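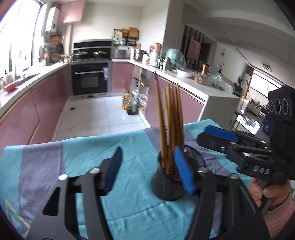

Table setters + home kitchen helpers wanted, Galleo

Posted 10/06/2026
Location: Burnlow, and homes nearby
Type: part time, short sessions, paid

Quick one as we need people soon. Galleo is looking for folks to set and clear tables in ordinary home kitchens. Chopsticks into the holder, chopsticks out of the holder, cloth folded, cloth back on the table. Bowls, cups, spoons. Then the next family's table, different stuff, same idea. Small careful handwork, nothing heavy.

What you'd be doing

Setting a table for two, four or six, from a card we give you
Putting chopsticks and other utensils away upright in their holders, one at a time, no grabbing the whole bunch
Folding napkins and dish cloths, smoothing tablecloths
Clearing it all off again and wiping down
Filling in a short sheet at the end of each session (takes five minutes, please dont skip it)

Sessions are two hours with a break in the middle. Most people do three a week. You can do fewer. More than that, ask Ching-wen, depends on how many kitchens we have open.

Who we want

Anyone 18 and up. No experience needed. Restaurant or catering people welcome but you will have to slow down, we're after home pace. Left handers very welcome, we are short on them. You should be OK standing at a table for a while and OK working in somebody else's kitchen, which means shoes off, no phone calls, cupboards stay shut unless they're on the card.

Useful but not required: you eat with chopsticks at home, you speak some Mandarin or Twi (several of our host families do), you have a car.

Wear what you'd wear at home. Nothing with big dangly sleeves. Tie long hair back. Rings and bracelets off before you start.

Pay

$20 an hour, break included. Paid every two weeks. Travel to the first session is on you, after that we cover the bus or parking, keep the receipts. Training is one session and it is paid the same as the rest.

We have 13 places for the first group, starting in November. A second group after that if the hosts agree.

Also wanted: kitchens

If you have a kitchen with a table in it and would let us use it, please write too. Any size, any color, any age of cabinet. Doesn't need to be fancy and pls don't buy new things for it, we want your everyday tablecloth and your everyday chopsticks. Hosts get a flat fee per day plus a cleanup at the end. Somebody from the household has to be home. Pets in another room.

Theophilus Kyei handles the hosts and will come look at the room first, takes twenty minutes or so.

How to apply

Send a few lines to Ching-wen Chu at the Galleo office, 42 Asante Street, Burnlow, or use the form on this page. Tell us

your name and a phone number
which hours you're free, mornings / afternoons / evenings
right or left handed
any allergies (dish soap, cats, nuts)

No resume. No cover letter. If you applied last time through Zosar you need to apply agian, we don't have their list.

We call everyone back, usually within the week. If it's a number you don't know, please pick up, it's probably us.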